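Embridge Workroom Notes
Home | Notebook | Supplies | Care Sheets | Contact

3 Oct 2022

Towel and tray day! I have been promising to write up the cloth business ever since August, when we ran out of the old yellow ones and started buying gray, so here goes, and please forgive the length. Everyone who uses the white table should read this at least once (and then you can go back to ignoring the notebook like you usually do).

Short version first. The gray towels stay. They are soft, they don't scratch the steel, and they go over the little wooden blocks without snagging, which the waffle ones from the Pustudar order never managed. My sleeve still has a thread in it from that batch. The blocks are bare wood with no finish on them, and I'd like to keep it that way, so please no oil, no wax, no "just a little polish" – a dry cloth is plenty for dust.

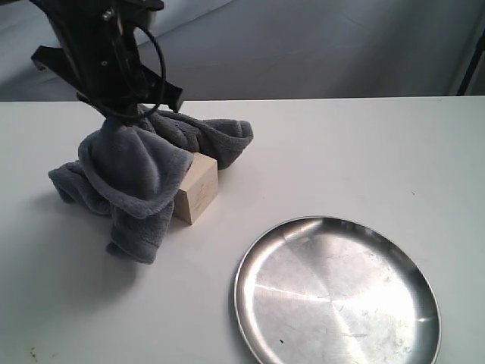

Can a towel be left lying on a bare block overnight? Only if the towel is bone dry, and if you can't tell by touch then hang it up and leave the block out in the air.

I lost a good block over the summer to exactly that. Damp cloth on top, long weekend, and on Tuesday there was a gray shadow on the wood that no amount of sanding would lift. I tried 800 grit like an optimist and all I got was a very smooth gray shadow. It's now propping the window open, where it does fine work.

Washing, because I keep getting asked. Warm, not hot. Gray with gray. NO fabric softener, please, I beg you, it leaves a film and then the towel just pushes water around the tray. Half the usual detergent. I do up to 20 towels in one load, and past that they come out with lint balls in the corners. Shake each one hard before it goes on the line and the pile comes back up beautifully! Tumble drying on low works too, but then you have to clean out our lint trap, and I know how that goes.

The tray next. Stainless marks if you so much as breathe on it, and the way round it is to wipe along the brushing and then go around the rim last with a clean corner of the cloth. I used to start with the rim and then drag everything back across the middle (for years, I'm embarrassed to say). Dish soap, rinse, dry right away. The Favano cleaner in the orange bottle is fine once a month but smells like a swimming pool, so open something first.

Don't stack anything on top of the tray. Don't park a wet towel in it either. Beside it or behind it on the table is fine for a dry one, and that's where I tend to drop mine between jobs, all in a heap, so I can hardly lecture anyone about folding. 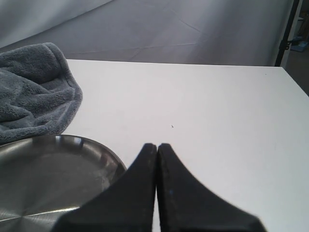
A note left on my bench from the Mancuso side of the building says that folding is a waste of time for a working cloth, that a crumpled towel has more clean faces to turn to, and that they have wiped down steel that way for longer than I've been here. Fair point, and nicely put. I do the same in the middle of a job. My quarrel is with the end of the day, when a heap holds damp in its middle and a fold doesn't (well, a loose one doesn't).

So my compromise is this. While you're working, crumple all you like. When you're done, fold in half, fold again, don't press it flat, and set it at the back of the table near the left corner. That leaves the front clear for whoever comes next, and it's where my hand goes looking for it anyway.

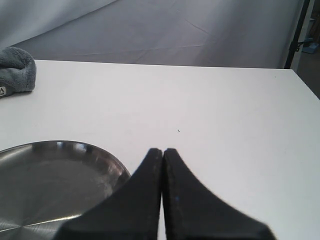 The table itself needs less fuss than anything else. Damp cloth, dry cloth, done. The white shows pencil, so if you must mark something, use the chalk. Powder cleaner is banned, it dulls the surface and you can't bring it back. And while I'm on the subject, the gray backdrop wants a steam. I started on it after lunch and got 5 minutes in before the steamer spat rusty water at my shoes, so that has gone back in its box until I can descale it. The creases will have to wait.

To do:
– descale steamer, then backdrop
– reorder gray towels, same weight as last time
– retire anything with a loose hem to the rag bin
– find out who has my chalk

Still undecided about whether to try the thinner glass cloths for the rim. I'll buy one and see how it takes the water spots.

Contact: Embridge Workroom, front desk | © 2022 Embridge | Back to top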